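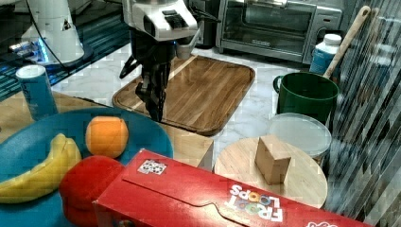

Flusness Spawn is the world file and region settings for the starting town of the Flusness build server. It replaces the old grass field, where new accounts appeared in the open and walked off in any direction. The new arrival platform is a flat rectangle of brown planks on pale stone. The layout is close to that of the wooden cutting board on the marble countertop: parallel stripes across the surface and a raised rim around the edge. The rim is one block high, so players can step over it but mobs pushed by water can't drift in.

Contents

world/ – the spawn region, trimmed to the town and a border strip
regions.yml – protection rules for each district
warps.yml – named travel points
signs.txt – text of all public signs, one per line
CHANGES – edits since the July build

Districts

Gelorska is the central square and holds the arrival platform, the rules wall and the notice board. Dal Bello is the market street to the east, with 18 rentable stalls. Buvia is the practice yard. Guests can place and break blocks there, and the yard resets every 36 hours. All other land inside the town border is read-only below the Builder rank.

Installation

Stop the server and back up the existing world folder. Copy world/ over it, then merge regions.yml into your own file by hand. Do not overwrite the whole file, or any player claims stored in it will be lost. Start the server and run the region reload command once. Warps load on the next restart.

Guest protection

Combat is off in Gelorska and Dal Bello for all ranks. In Buvia it is off for guests only. A guest who crosses the town border gets a warning message and keeps damage immunity for 23 seconds, after which normal rules apply. The timer does not restart if the guest goes back in and leaves again within the same session.

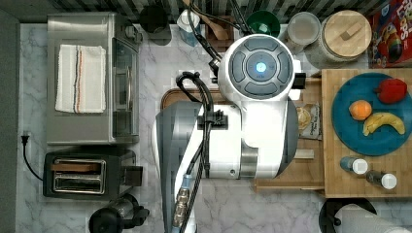

One tester objected that the timer was too short for anyone on a slow connection, and asked for immunity to last until the first block was broken or placed. We tried that version and withdrew it. Guests were used as scouts for raids, as they could walk anywhere unharmed so long as they touched nothing. The delay can be changed under guest-grace in regions.yml.

Known problems

– Water in the Buvia canal stops flowing after a reset until a nearby chunk is reloaded.
– Stall 19 is outside the rental list. It was added as decoration and has no sign.
– The east gate warp faces the wall.

License

Builds may be copied and changed for use on other servers. Keep the CHANGES file with any copy.

Last updated Thursday, September 19, 2019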